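Chapter 4
Learning by Watching: Where Robot Skills Come From

In this chapter you will learn how human activity is recorded for teaching machines, why shops and kitchens are harder than factories, and how to read a claim made at a demonstration.

4.1 An Open Day at Naltetti

Every open day at a robotics firm has a moment when the robot is supposed to do something and the visitors are supposed to gasp. At Naltetti, the moment came shortly after the coffee. A two-armed machine named Dirkex was asked to take a pen from a cup and hand it to Gilmar Leite, a high school teacher who had come with his seniors. Dirkex considered the cup. It went on considering the cup. Leite, who had once waited an entire period for a student to find a pencil, was the calmest person in the building.

When the pen finally arrived in his palm, there was applause, some of it sincere. Then a student asked the question on which this chapter is built: how had the machine learned to do that, and from whom?

Caroline Mugo, the engineer leading the tour, took the group upstairs to a room with no robots in it. On a large monitor she was showing recordings made from head height, in ordinary places, by people doing ordinary things. She apologized for the lack of drama. Several students said later that they liked this room best, though it should be noted that it also had the cookies.

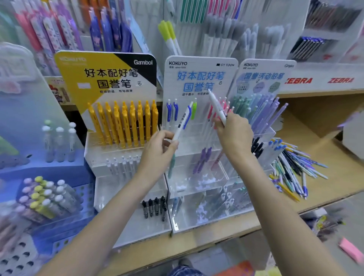
Figure 4.1 A pen in each hand at a stationery display, viewed from head height. Signs and stock compete for attention with the two pens being held.

Mugo left the picture on the monitor and asked the students what a machine would need to know to do the same job. "How to hold a pen," said one. Mugo agreed, and waited. The list grew quickly once somebody pointed out that the machine would first have to decide which of the things in view were pens. Some stand upright in tight rows. Some hang on hooks. Others lie in a loose pile on a wooden shelf, pointing wherever they please. The highlighters look enough like pens to cause trouble, and the signs are covered in writing that may or may not be worth reading.

A person sorts all this out without noticing, usually while thinking about lunch. A robot has to be taught, and one way of teaching it is to collect many recordings of human hands at work. The set Mugo was using that day held 1174 clips. Asked whether that was a lot, she said it had felt like a lot to the people who labeled them.

4.2 The Trouble with Shops

Factories are kind to robots. Parts arrive one at a time, facing the same way, under the same lights. A shop display is arranged to please customers, who then rearrange it. Junhao Lu, who runs testing at Naltetti, told the visitors that Dirkex could pick a single pen from a bare table in up to 100 different positions. He was then asked about two pens, touching. He described this as an excellent question and looked at the clock.

Lu's answer, when it came, introduces a term we will use throughout the chapter. Clutter is the condition in which objects touch, overlap or hide one another, so that the robot must work out where one thing ends and the next begins.

Before You Read On
Find a drawer at home that holds pens, batteries and at least one key that fits nothing. Take out one pen using only your thumb and first finger. Write down each decision you made, including the ones you would prefer to keep private. Bring the list to class, where we will use it in Section 4.3.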